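Ticket 3799: Orders stuck on "Awaiting payment" after the customer has paid
Product: Petalia for small shops
Opened by: Suqin Xie
Status: Resolved
Priority: Normal

Opened, 8:40 am

Hello to whoever picks this up, and thank you in advance. I run a little online shop selling hand-dyed yarn and a few patterns, and I've been with Petalia for long enough that I remember the old green menu (I still miss it, a bit). I don't write in very often, so please forgive me if I put in too much or leave out the thing you need.

Since the weekend sale started, some of my orders are sitting on "Awaiting payment" even though the customer has paid. I know they've paid because the money is in my Ellano account, with the right name and the right amount beside it. The customer gets a receipt from Ellano but never gets the order confirmation from my shop, so of course they write to me, quite reasonably, wondering whether their yarn is coming. I've been answering each one by hand, and they've been lovely about it, but I'd like to get back to winding skeins!

It isn't every order. Most go through just as they always have. I thought at first it was people paying on their phones, but then one came in from a lady who told me she'd used the desktop computer at her library, so that theory went out the window.

What I've tried so far: logging out and in again, clearing my browser, turning the shop off and on for a minute, and pressing "Refresh payment status" on one of the stuck orders. The last one gave me a message saying "No matching payment found", which puzzled me because I was looking straight at the payment in the other window.

Many thanks,
Suqin

Petalia Support, 9:25 am

Good morning Suqin, and thank you for such a careful write-up. You've left out nothing at all, and I'm another one who misses the green menu.

I've had a first look at your shop. Ellano sends us a short notice each time a payment clears, and your shop then matches that notice to an order by its reference. For the stuck orders, the notices are arriving on our side, but the reference on them doesn't agree with the one on the order. It's a bit like a parcel turning up with the wrong flat number on it.

Could you tell me whether you changed anything in your settings before the sale began? Order numbering, discount codes, shipping add-ons, anything like that. Please leave the stuck orders as they are for now and don't cancel them, as that can set off an automatic refund.

Suqin, 10:10 am

Oh dear, yes, I did change a few things. I made a sale code that takes 10 dollars off, and I added the Guo shipping add-on so that people could see a proper postage price for parcels over 700 grams. Before that I had a flat rate, and I was losing money on every sweater's worth of yarn that went out west.

I went through the stuck ones with a cup of tea and I think they're all heavier parcels. The library lady bought enough for a blanket. Single skeins seem to sail through, with or without the code.

I haven't cancelled anything, I promise.
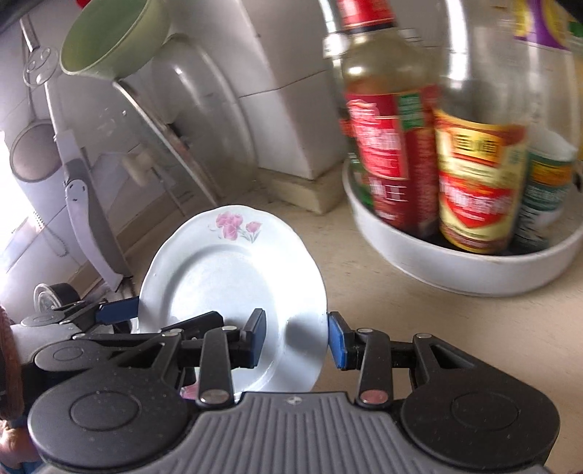 Do I need to ask my customers to pay again?

Please don't ask them to pay a second time; their money has arrived safely in Ellano, and we can join each payment to its order from our side once the cause is fixed.

Petalia Support, 11:30 am

Your cup of tea did more good than my morning of reading logs. It's the postage add-on.

When Guo works out a price for a heavier parcel, it saves the order again with the new total, and on its older settings it adds a short ending to the order reference while it's at it. Ellano has already been given the original reference by then, so the two no longer agree. Lighter parcels stay on your flat rate and never go through that step. Your sale code is fine and you can leave it running.

Would you mind trying the following when you have a quiet moment?

1. Go to Settings, then Add-ons, then Guo Shipping.
2. Open the Advanced section at the very bottom of the page.
3. Find "Append rate ID to order reference" and untick it.
4. Press Save, and wait for the green bar to appear at the top.
5. Place a test order for a heavy parcel, using the test payment option.

Suqin, 12:15 pm

I've done the steps, but no luck, I'm sorry to say. The box was ticked, I unticked it and saved, and my test order still went to "Awaiting payment". When I went back to the page, the tick was there again! I tried twice more to be sure I wasn't imagining it.

I did see the green bar, but there was also a thin yellow line under it that said "Managed by theme". My theme is Orkum, the plain one with the wide pictures, in case that matters.

Petalia Support, 1:05 pm

It matters very much, and well spotted. Orkum comes with its own checkout page and keeps a copy of the add-on settings, and it was putting the old value back each time you saved. Under Themes, then Orkum, then Checkout, there's a switch called "Use theme settings for add-ons". Turn that off first, then untick the Guo box again and save.

Suqin, 1:50 pm

That's done it! The tick stayed off this time, and my heavy test order went to "Paid" before I'd even got back to the orders page. The confirmation email came through as well, with the right postage on it. I did a light one for good measure and that was fine too.

Could you please do the joining-up you mentioned for the stuck ones? And is there anything I'll need to turn back on after the sale?

Petalia Support, 2:35 pm

All joined up. Every stuck order in your list now shows as paid, and the confirmation emails have gone out, so you may get a few surprised replies from people you've already written to. Your stock levels have been corrected too.

Nothing needs to go back on. Leave both settings as they are, and if you update Orkum later, have a quick look at that Checkout switch, as a theme update can reset it. I've passed the yellow message along to the people who look after that page and asked for clearer wording.

Suqin, 3:10 pm

Thank you so much, you've been very kind and very patient. The library lady has already written back to say her confirmation arrived, and she'd like to add two more skeins of the dark blue. I'll send those as a separate order so I don't muddle anything. Happy for you to close this one.

Ticket closed by customer. Cause: add-on setting overridden by theme checkout.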